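What the Arm Takes and What It Leaves

I have spent 20 years in and next to contract kitchens, the last 9 of them writing schedules and training plans for other people's staff. In April I was asked to spend part of my week at Skokness, a company in Tusomville that puts together dessert and snack plates for hospitals, conference centers and a couple of airlines. They had brought in robot arms for plating. The managers wanted help rewriting the job descriptions. I came away thinking that the job descriptions were the real change, and that they had been left for last.

The plating room used to run on 4 people per line. One set down the dishes, two placed the pieces, and one checked and covered. It is boring work and it is hard on the neck and the wrists. I did it for most of a year when I was 23 and I have no fond feelings about it. Anyone who tells you that something precious is lost when a person stops moving crackers onto plates has not moved many crackers onto plates.

Still, the people on those lines knew things. Trudy Costigan started on the covers end and has run the morning shift for years. She could tell from the sound of a tray coming off the cart whether the biscuits had gone soft overnight. She knew which supplier's gel candies stuck together in warm weather and had them put out a few at a time. None of this was in her job description. It was hardly spoken out loud. New people stood next to her for two weeks and picked it up, or they didn't and they left.

When the arms came in, the plan from Tornix, the firm that installed them, had a page called "labor impact." It said that placing would be handled by the machine and that staff would move to "monitoring." I have read that word in a lot of plans and I have come to distrust it. Monitoring sounds like rest. In practice it means standing beside something that works well most of the time and being held responsible for the moments when it doesn't.

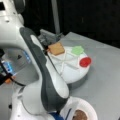
Consider what the arm has to deal with in an ordinary morning. A cracker is stiff and breaks. A piece of gel candy gives when you squeeze it and can be slippery. A cookie has a rough top and is never quite the same thickness twice. A person's hand adjusts to each of these without any thought at all. The arm has to be told, or shown, and then told again when the supplier changes the recipe. Somebody has to notice that the telling is needed. That somebody is the person who was moved to monitoring.

So the skill did not go away. It changed its shape. Trudy used to feel a soft biscuit with her fingers and set it aside. Now she has to spot the soft batch before it reaches the arm, stop the line, enter a reason on a screen from a list of reasons, and explain to a supervisor why the count is down. That is more work for the head and less for the hands, and it is paid the same as before. I raised this in my first meeting and was told that the work had become lighter. The lifting and reaching had become lighter, and I wrote that down too, since it was true.

Pei-shan Lam is the other person I think about. She was a placer on the second line, quick and very quiet, and she was offered the job of cell lead when the arms were set up. She now looks after the programs, swaps the fingers on the grippers, and calls Tornix when something is beyond her. She likes it. She told me she had never before been asked at work how she thought a thing should be done. Her pay went up. If every story in the building were like hers I would have very little to write.

But there was one cell lead job on each line, and there had been four people. Two of the others on Pei-shan's line went to packing, which is heavier work in a colder room. One left. The company did not fire anyone, and it says so often. I believe it, and I don't think it settles the question. A person who is moved from a job she was good at to one she can barely stand has had something done to her, even if her name is still on the payroll.

I don't think the arms should go back. The wrist complaints in the plating room have dropped, and I have seen the log. There were 237 visits to the nurse's office from that one room in the year before the change, most of them for hands, wrists and shoulders. I would not ask anyone to go back to that so that I could feel better about tradition. The old plating lines used people up, and the ones who did the work know it better than the ones who write about it.

My complaint is about the order in which things were done. The machine was chosen, then the floor plan was drawn, then the training was booked, and only then did anyone sit down with the women who had been placing the pieces. By that time the screen had its fixed list of reasons for stopping the line, and "biscuits soft" was not on it. Trudy uses "other." She types the same two words into the comment box several times a week. I asked who reads the comment box and it took until Wednesday to find out.

Compare that with Kaewmanee, a smaller kitchen across the river that put in the same kind of arm the year before. They had a placer in the room when the vendor came to measure. She asked for the dishes to come in from the other side, so that the person checking could see the pieces without leaning over. It cost them a few days. They also wrote the checking job as a new job, with a new rate, before the arm was switched on. I can't prove that this is why their people stayed. I know that they stayed.

What I put in my report to Skokness was fairly dull. Pay the monitoring job for the judgment it asks for. Let anyone on the line stop it without having to defend the stop the same hour. Rotate packing – and do it for everyone, including the newer hires who have been kept out of the cold room. Train a second cell lead on each line, so that Pei-shan can take a vacation. Add "biscuits soft" to the list.

They have done the last one. The pay question is with the regional office, and I have been told to expect an answer after the summer contracts are signed.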